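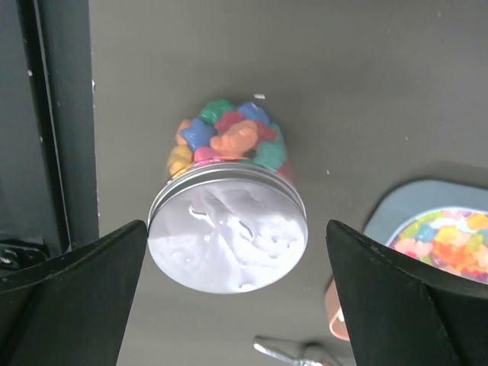
Throw out the bad jar demos or keep them?
Forum > Manipulation > Collecting demonstrations

tiltedlid
Original poster

Quick one before I go back on shift. We're recording teleop demos for a jar and candy task, target is 1,000 episodes, and we're having a fight about what counts as a good one. Operator picks up the jar, turns it, sets it down by the bowls. Language label gets typed in after.

Problem is the turning. Half the operators go lid down, half keep it lid up, a couple do whatever the wrist feels like. Policy trained on the first batch hesitates right when it has to commit. Just kind of hovers. Left, right, left, put down nothing.

So options:

a. pick one orientation, write it in the protocol, bin the rest
b. keep everything and let the model sort it out
c. keep everything but label the orientation

I'm for a. The rest of the team is for b. Using Kasuron for teleop and Pristex for labels if it matters.

wristcam_woes

c. Always c. You already paid for the episodes.

What does your label say right now? If it's just "pick up the jar and move it" then two operators doing opposite things under the same sentence is exactly what you get, a mushy average. Put the lid direction in the sentence and you may not need to throw away anything.

bagofbolts

Disagree with c. Relabeling sounds cheap until you do it. We relabeled one set in February and it ate the whole month, and then we found out two people had used "upside down" for opposite things. Jar upside down, or lid upside down?? Ended up recollecting.

Go with a. Narrow first, get it working, widen later.

tiltedlid

@wristcam_woes label is "move the jar of bears to the bowls". So yeah. Mushy.

@bagofbolts we have the same word problem already lol. Also "bears". There are gummy bears in the dishes and the ones in the jar are a different kind, solid color, can't see through them. Everybody types "bears" for both. Someone typed "candy" for the jar ones, which I would not swear to.

gradientdessert

Narrow first is how you end up with a demo that works on one table in one building. Then widen later never comes. I've been on two projects like that.

b with more data. If the model can't handle two modes then your action head is the problem, not the operators. What are you training? If it's plain regression then of course it hovers, it's averaging two paths. Try something that can represent both and see if the hovering goes away before you delete a single file.

bagofbolts

Sure, and if they have time to swap the model, great. OP asked about the data.

gradientdessert

The question about the data IS a question about the model. You can't say "bad demo" without saying bad for what.

tiltedlid

plain regression, yes. Chunked, but regression. Someone else owns that part and is out this week so I can't touch it.

What I can touch is the protocol and the discard pile. Currently 34 episodes in discard. Reasons are a mix – jar slipped, operator paused too long, wrong object, forgot to hit record until the grasp was already closed. I wanted to add "wrong orientation" as a reason and got yelled at.

knurled

Don't bin the slips. Please. If the operator recovered, a slip is the most useful thing in the set. A policy that has only seen perfect grasps has no idea what to do once the jar is crooked in the fingers.

Pauses I would trim. Cut the dead frames, keep the rest. We trim any stretch where nothing moves, unless it's waiting on something real.

Late record – bin. No approach, no use.

wristcam_woes

+1 on slips, but only if they recovered. Slip followed by the operator giving up and reaching in by hand is poison. Ask me how I know.

Also what does the wrist view look like during the tilt? When we held jars lid toward the camera the contents were fine but the fingers covered whatever was under the lid, so placing was basically blind. Lid down may be worse for you even if the operators like it.

tiltedlid

Contents are great in the wrist view, every color shows right through the plastic. Fingers sit either side of the lid and eat both bottom corners. The table past the lid you get a slice of, between the fingers. The blue tray with the dish in it is off behind the right finger so you only see part of it.

Operators have the overhead feed so they don't care. The policy at inference has the overhead too but I don't think it looks at it much.

knurled

That's testable. Black out the overhead at eval and see if anything changes. If nothing changes it's living off the wrist cam.

tiltedlid

ok will do tonight. brb, shift log first, pasting it so I don't have to type it twice
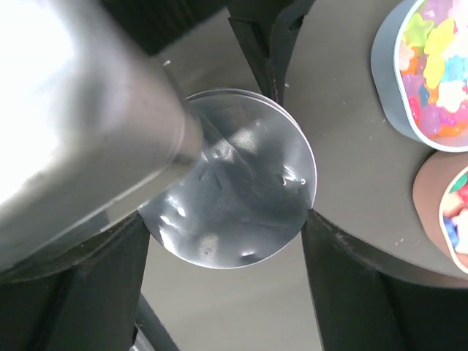 Kirstead, Monday, June 14, 2021

Afternoon shift, table 2. Bowls moved to the right edge, candy in both. Crumbs on the table again, please wipe between blocks, or don't wipe at all, but be consistent. Today is no wiping.

Shiny items are a pain. Silver lid with all the wrinkles throws highlights everywhere and the metal cylinder goes nearly white along one side in the wrist view. Exposure was on auto this morning, locked after lunch. Blocks before lunch tagged "auto_exp" in Pristex. Do not mix without checking.

Gripper covers three sides of the lid when it's in close. Operators asked to finish the approach on overhead and not correct at the last second from the wrist feed.

Slips: kept, tagged. Late records: discarded. Orientation: undecided, see thread.

Median episode is 13 seconds. Anything over double gets looked at by a second person before it goes in.

wristcam_woes

"or don't wipe at all, but be consistent" – no!! Wipe sometimes. Crumbs are free variation. If every episode after lunch has crumbs and locked exposure then you've tied the two together.

Same for exposure tbh. Why lock it? Your deployed robot is going to have auto on.

bagofbolts

Because auto exposure hunts when a shiny metal thing fills a quarter of the view, and then everything else gets darker for no reason the policy can use. Lock it and lock it at deployment too.

wristcam_woes

ok if they lock it at deployment then fine. Do they?

tiltedlid

I will ask. Pretty sure the answer is a shrug.

sulemana_rig

Lurker, different lab, same kind of setup (we run the Sulemana cart, also two bowls and a lot of sugar). On the orientation thing, we did a version of c that didn't hurt. Operator says the direction BEFORE the episode, not after. Protocol card shows "lid down" or "lid up", shuffled, they do what the card says, and the card text goes straight into the label. No typing. Relabeling old stuff is misery like bagofbolts said, but new stuff costs nothing.

For the old stuff we just left it with the vague label at lower weight.

gradientdessert

This is decent. Still think the head should be changed.

bagofbolts

Cards I can live with. Do the object names off the card too. "jar of solid bears" / "dish of gummy bears" or whatever, just pick the words once.

tiltedlid

Cards it is then. We have seven operators and I reckon five will read them.

Overhead blackout result: ran it on the current checkpoint, no difference I could see by eye. Same hovering, same placing errors. So knurled was right, it's ignoring the overhead. Didn't do enough runs for a real number.

knurled

Then your lid down demos are asking it to place from that slice between the fingers. I'd shuffle cards but weight toward lid up until it learns to use the other camera. Or randomly drop the wrist image in training, that fixed it for us.

gradientdessert

Dropping the wrist image at random is a model change btw. Just noting.

bagofbolts

lol

tiltedlid

Cards printed. Ran out of the thick paper so lid up is white and lid down is yellow. Will start with them on the next block and update teh protocol doc after. If anyone has a trim script for the dead frames that copes with the gripper stream being at a different rate from the arm, please post, ours chops the grasp in half.

knurled

Resample to the arm rate first, then trim on both. Will dig ours out tomorrow, it's ugly.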